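Ticket: Black shoe-shaped trays, count short and lids not seating
Opened by: Sarla Rathore, packing room
Assigned to: Omprakash Kandpal, Dremum stores
Supplier: Awasthi
Status: Open, waiting on supplier

Sarla Rathore, 9:10 am
Hello Omprakash, I hope you're well and that the new desk is treating you kindly. I'm sorry to land this on you first thing, but I'd like it written down somewhere before we get any further into the September packing. We booked in the black moulded trays from Awasthi for the Luvemier order and the delivery note says 2,000. We make it 1,988. I did the sum myself and then had it done again by somebody who hadn't seen my answer, and we both came out 12 short.

That on its own I could live with. The bigger bother is that a number of the trays don't want to sit inside one another. You put one down into the next and it goes in nicely at the toe and then rides up at the heel, so the stack leans over, and by the time you've got a decent pile it has slid off sideways. We've been laying them out singly in the meantime and it takes up an awful lot of table.

Omprakash Kandpal, 9:45 am
Morning Sarla, no need to be sorry at all, I'd much sooner hear it now than when the lorry is at the door. Could I ask a few things before I ring Awasthi, as they always want to know?

Are the bad ones all from the same carton, or spread about? When they ride up, is it always at the heel? And have you tried turning the top tray over, so they sit face to face? I remember we had something like this with the Dorkness order, and it came down to two batches that had been trimmed slightly differently. Either batch was perfectly good on its own but they wouldn't go together for love nor money.

Sarla Rathore, 11:20 am
Right, I've had a proper go at it and a cup of tea in the middle, so bear with me. Pictures first and then the answers.

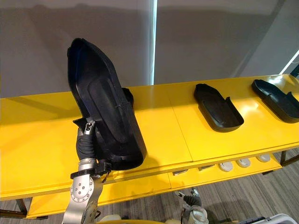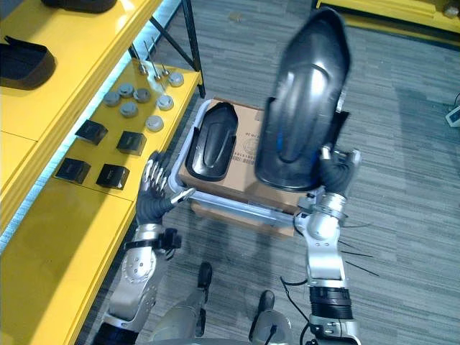
Black moulded parts, by the yellow surfaces.

To your first question, they're spread about. I opened 15 cartons and found awkward ones in most of them, generally towards the bottom, though I wouldn't swear to that being a pattern. It is always the heel, yes. The rim at that end feels a touch thicker on the awkward ones when you run your thumb along it, and I think that's what is holding the upper tray off. Face to face they behave themselves, but then of course you've got a hollow shape with air in the middle and you only fit half as many in a carton, so it isn't much of an answer for us.

I also tried pressing down firmly on the heel, which does get them in. Getting them out again is another matter! I had to work one loose with the handle of a spoon and I don't want anybody else doing that, as it left a mark on the rim.

Omprakash Kandpal, 12:05 pm
That's really helpful, thank you, and please do leave the spoon in the drawer. It does sound like the Dorkness business over again. Would you try sorting a small lot by thumb, thick rims in one pile and thin rims in the other, and see whether each pile stacks with itself?

Sarla Rathore, 2:40 pm
Well, you were right – mostly. Thin with thin goes together beautifully. Thick with thick is better than it was but still a bit proud, and I wouldn't send a tall stack of them anywhere. It's slow work by hand, and a little hard on the thumbs, but we can carry on with the thin ones and keep the Luvemier order moving this afternoon.

I've written THICK on the cartons we've set aside so they don't wander back in with the others. The marked one is in there too, on top, with a bit of tape round it.

Omprakash Kandpal, 3:30 pm
I've spoken to Awasthi. They accept the shortage and will send the missing 12 with the next delivery. On the rims they'd like three of the thick ones and three of the thin posted back for measuring, so if you pop those in a box I'll do the label. Please don't send the taped one. I'll leave this ticket open until they've had a look.

Sarla Rathore, 3:50 pm
Box is on your shelf, thick ones at the bottom. Thank you for being so patient with all my questions.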